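Frequently asked questions about renting a room at Geddes House

Last updated in March. If your question is not answered on this page, please write to the office or come to the front desk between 8 am and 4 pm.

Who can rent a room?

Any person who is 18 or older and who is working, studying or looking for work in the city. We do not ask for a local guarantor. We know this is very difficult for people who arrived a short time ago. I also arrived with one suitcase and no guarantor, so I wrote this part of the rules with some feeling.

How many rooms are there?

The house has 20 rooms on three floors. All rooms are single. We have no rooms for couples, and we cannot make an exception, even for a short stay, because our insurance is for one person in each room.

How much is the rent?

A standard room is $63 per night for short stays. For monthly stays, the price depends on the floor and the season, so please ask the office for the present list. Heating, water, electricity and internet are included. Laundry is not included. The machines in the basement take coins or the Drarelier card, which you can buy at the desk.

Do I have to pay a deposit?

For short stays, no. For monthly stays, we ask for half of one month's rent. You receive it back within 5 working days after you leave, if the room is in good order and both keys are returned. Please give us correct bank details. Most late deposits are late for this reason only.

What is in the room?

A bed with a mattress, a desk, a chair, a wardrobe with a lock, a small fridge and a reading lamp. There is a window in every room and it opens. Bedding is not included in monthly stays, but you can rent a set from the desk. Towels you must bring yourself.

Can I bring my own furniture?

Small furniture, yes. Large furniture, no. The stairs have a narrow turn between the first and second floor, and we have already repaired the wall there more times than I would like. If you are not sure, send us the measurements before you pay for the moving van.

Can I store things in the house when I am away?

Yes. The storage room is in the basement, beside the laundry. Each tenant may keep two boxes there free of charge. Please write your name and room number on every box, on the side and not on the top — the boxes are stacked and we cannot read the top. Do not store food, batteries or anything with a strong smell.

Small things are best kept in closed containers inside your room. In the shared kitchen and the lounge, objects without a name are collected each evening and put on the shelf near the desk. They stay there for one month. 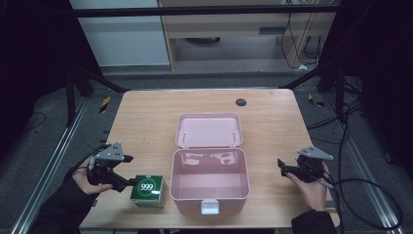
After one month, we give usable things to the charity shop on the corner and the rest goes to recycling. Passports, bank cards and keys are treated differently. These are locked in the office, and you must show another document with your name to receive them.

How does the kitchen work?

There is one kitchen on each floor. Every tenant has one cupboard and one shelf in the big fridge, both with the room number on them. Pots and pans are shared. Please wash them directly after you eat, also when you are tired. The kitchen closes at 11 pm, because the rooms beside it have thin walls.

Can I have visitors?

Visitors are welcome from 9 am until 10 pm. They must sign the book at the entrance. Overnight visitors are not permitted. If a family member comes from far away, ask us early and we will try to find a free room at the short-stay price.

Are pets allowed?

No, with the exception of registered assistance animals. Fish are also pets. We receive this question often.

Is there parking?

We have a bicycle shed with a code lock, and the code changes every month. There is no car parking at the house. On our street you need a city permit, which tenants on a monthly stay can apply for with a letter from us. The Vimado garage behind the grocery store sells monthly places.

How can I receive mail and parcels?

Letters are put in your mailbox near the entrance. Parcels are kept at the desk and you will find a yellow card in your mailbox. We cannot accept parcels which must be paid at the door. Please put your room number in the address — without it, the sorting takes much longer.

Something in my room is broken. What should I do?

Fill in the repair form at the desk or send an email with a photograph. Calum McIver is responsible for repairs and he visits the house every weekday morning. If there is a water leak or you smell gas, do not write an email. Call the emergency number on the inside of your door, at any hour. The locks are serviced by an outside company, Borkosex, so a lost key can take longer to replace than other small problems.

How do I end my rental?

For monthly stays, please give us one full month of notice in writing. Email is enough, and we will confirm it. On the last day, the room must be empty and swept before 11 am. You can leave your suitcase at the desk until 6 pm if your train or flight is later.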